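Notebooks > Erandale bench > Equipment planning
2 min read

February, 4:40 pm

Budget sheet due to Teodor tomorrow morning, so naturally I spent the day on everything else. Writing down where we stand before I forget what I promised whom.

Quote from Clitell came in. Second arm, same model as ours, plus a spare controller nobody asked for. Struck the controller. They also want 68 dollars a pair for replacement finger pads, minimum order two pairs, and shipping is extra because of course it is. Mridha makes a pad that should fit the same mount. Should. Aileen Bautista has asked for their drawing twice and received the brochure twice.

Cloth work is what drives all this. Rigid parts we could do forever on the current setup. Fabric wants a gentler pad, a close view of the fold, and more patience than I budgeted for. One finger over the wood, one over the cloth, and the whole argument for the spending is in that gap.
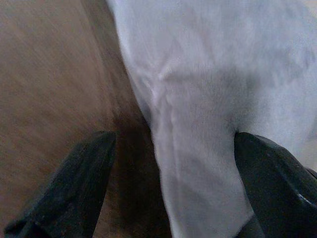 Do we need the second arm this year, or can it wait?

It can wait until we know the one-arm folding numbers. Pads and a spare wrist camera cannot, and together they cost less than the travel line Teodor keeps defending.

Logged 227 grasp attempts on cloth so far. Not going to put a success rate in the request until the sorting is done, since last time I quoted an early figure it ended up on a slide at Mikanside and followed me around for a year.

Draft order of purchase:
- finger pads, Clitell, two pairs (Mridha if the drawing ever shows up)
- wrist camera, spare, with the short cable this time
- table clamps - ours are borrowed and their owner has started to hint
- second arm, next cycle, with a proper line for installation

Teodor will ask why installation isn't free. Last time it was "free" and took Aileen and me most of a week. Put hours against it.

Still open: service contract. Renewal is around a tenth of the arm price, and all we used it for was one phone call about a fuse. Ask Clitell if there's a version that only covers fuses.

2 comments | 0 shares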